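Grurevine Public Assembly Monitoring Program
Interim Progress Report to the Voltness Foundation
Reporting period: second half of the grant year

1. Purpose of this report

This report is submitted under the terms of the grant agreement between the Voltness Foundation and the Grurevine Public Assembly Monitoring Program. It covers work completed since the last report, explains two changes to the work plan, and sets out what remains to be done before the grant closes. The financial statement is sent separately.

The program places trained observers at marches, rallies and pickets in the city of Wultberg and in the neighboring district of Zawadzka. Observers record how these events are managed by organizers, by the police and by the city. They take no part in the events and hold no position on the causes involved.

2. Events observed

Observers attended 6 public assemblies during the period. Of these, 4 were held in Wultberg and 2 in Zawadzka. The subjects were the proposed closing of the Wultberg night bus routes, rent increases in city-owned housing, pay for school support staff, and the city budget. The budget was the subject of three separate events, all of them held in Wultberg in the weeks before the council vote.

All of the assemblies took place under a valid permit. One of the Zawadzka events, the march on rents, was given its permit late on the afternoon before it was due to begin, although the application had been filed within the time allowed. The organizers told our team lead that they had already advised some supporters to stay home. We have written to the district permit office about this case and have received an acknowledgment but no full reply.

The largest gathering was the final budget rally, which started outside the Wultberg transit hall and ended at the council building. Organizers and police gave very different estimates of the crowd, as they had done at the earlier rallies. The program does not issue crowd estimates of its own. Several news outlets asked for one and were referred to our published policy.

3. Findings to date

Policing at the Wultberg events was, in the judgment of our observers, generally calm and in proportion. Officers along the route spoke freely with marchers and gave clear directions. The main concern relates to the end of the final budget rally, when the two streets leading away from the council building were closed while people were still trying to leave. Observers noted that announcements were made by loudspeaker but could not be understood beyond the front of the crowd. The streets were reopened without injury to anyone, so far as we are aware.

In Zawadzka the concerns were of a different kind. The police presence was light, and traffic was not stopped at one crossing on the approved route. Marshals supplied by the organizers held back cars themselves. They had no authority to do so and had not been trained for it. We consider this the most serious safety matter of the period and raised it with the district the following morning.
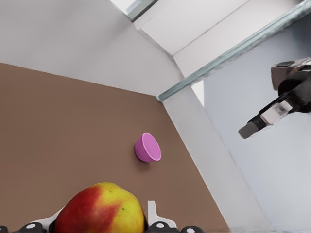 Access for people with disabilities remains uneven. The budget rallies had a marked area near the stage with a level approach. The school staff picket and the night bus rally had no such provision. Our draft guidance for organizers now includes a section on this subject, written with the help of a local disability rights group.

4. Public survey

The grant agreement calls for a survey of residents on their experience of public assemblies. This work is complete. The survey was offered online and on paper at libraries in both Wultberg and Zawadzka, and 3,632 residents returned a form that could be used.

Responses are still being coded, and the Foundation is asked to treat the following points as early results. Many of those who had attended a march said that they felt safe while it was under way but were unsure where they were allowed to go once it ended. Shop workers along the usual Wultberg route complained less about the marches themselves than about the lack of notice. A number of respondents in Zawadzka did not know that a permit was required at all, or believed that the police could refuse one because of the subject of the protest.

The paper forms brought in more replies from older residents than we had planned for, and data entry took longer as a result. The added hours were met from the existing staff budget.

5. Training

The program ran 2 training courses for new observers. Each course covered note-taking, permit law, personal safety and the duty to remain neutral. Trainees then attended one event alongside an experienced observer before working on their own.

Attendance at the second course was lower than expected. It was held during the school break, and several people who had signed up were away. They have been offered places on the next course. We do not believe this will affect coverage of events before the end of the grant.

6. Changes to the work plan

The Foundation approved a plan that included a joint meeting with the Wultberg police and the city permit office in May. The meeting was postponed at the request of the police and has not yet been held. A new time has been proposed, and we expect it to go ahead before the final report.

The second change concerns the public database of permit decisions. The records supplied by Zawadzka were scanned copies, many of them hard to read, and must be typed in by hand. We now plan to publish the Wultberg records first and to add those from Zawadzka when they have been checked. The total cost of the database is unchanged.

7. Work remaining

The following items are due before the close of the grant:

Completion of the survey analysis and publication of the results
Guidance for organizers, in final form
Publication of the Wultberg permit records
Joint meeting with police and permit officials
A written response from the Zawadzka district on the crossing and on the late permit

The last of these is outside our control. If no response has been received by the time of the final report, we will publish our letters to the district together with a note of the dates on which they were sent.

8. Request to the Foundation

The program asks the Foundation to approve the revised order of publication for the permit database, as described in section 6. No additional funds are requested.

Submitted by the Grurevine Public Assembly Monitoring Program, Wultberg office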